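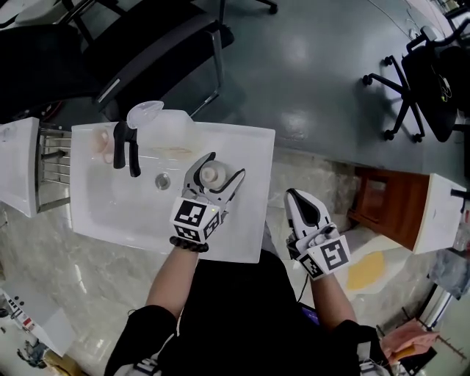

Unser Projekt begann mit der Frage, warum Honig im Supermarkt fast immer flüssig ist und zu Hause fast nie. Betreut wurde die Arbeit vom Fach Lebensmittelkunde, bezahlt aus der Kaffeekasse. Wer Honig untersucht, verbringt erstaunlich viel Zeit am Waschbecken. Ein weißes Becken mit rundem Abfluss und blassem, bräunlichem Fleck am hinteren Rand gehört deshalb zur Grundausstattung, auch wenn es im Methodenteil der Fachliteratur nie vorkommt. Unsere erste Gliederung sah für das Spülen keinen eigenen Arbeitsschritt vor. Die zweite schon.

1. Material und Vorgehen

Verglichen wurden zwei Sorten: ein Rapshonig der Imkerei Brorkby und ein Akazienhonig der Marke Garrido. Insgesamt standen 8 Gläser im Keller, verteilt auf zwei Regalbretter, die wir im Antrag noch "Klimazonen" genannt hatten. Abgelesen wurde jeden Morgen, außer wenn der Schlüssel weg war. Nach 10 Wochen lagen 338 Einträge vor, davon etliche mit dem Wortlaut "wie gestern".

Der Rapshonig wurde erwartungsgemäß früh fest. Er enthält viel Traubenzucker, und der kristallisiert schneller als Fruchtzucker. Der Akazienhonig blieb flüssig und damit wissenschaftlich eine Zumutung. Eine Kurve haben wir trotzdem gezeichnet, sie verläuft waagerecht.

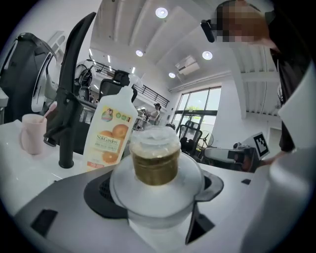 Schwieriger war die Frage, wie man Trübung misst. Das Auswertungsprogramm Hiveck verlangt eine Skala von null bis zehn, verrät aber nicht, wo die Fünf liegt. Zwei Gruppenmitglieder vergaben für dasselbe Glas eine Drei und eine Acht und hielten beide an ihrem Urteil fest. Im Anhang steht der Mittelwert.

2. Offene Punkte

Das Thermometer von Prollum zeigte im Februar drei Tage lang denselben Wert an. Entweder war der Keller sehr stabil oder die Batterie leer. Die betroffenen Werte sind in der Tabelle mit Sternchen markiert. Ungeklärt bleibt auch der Einfluss des Umrührens, das laut Protokoll nie stattgefunden hat.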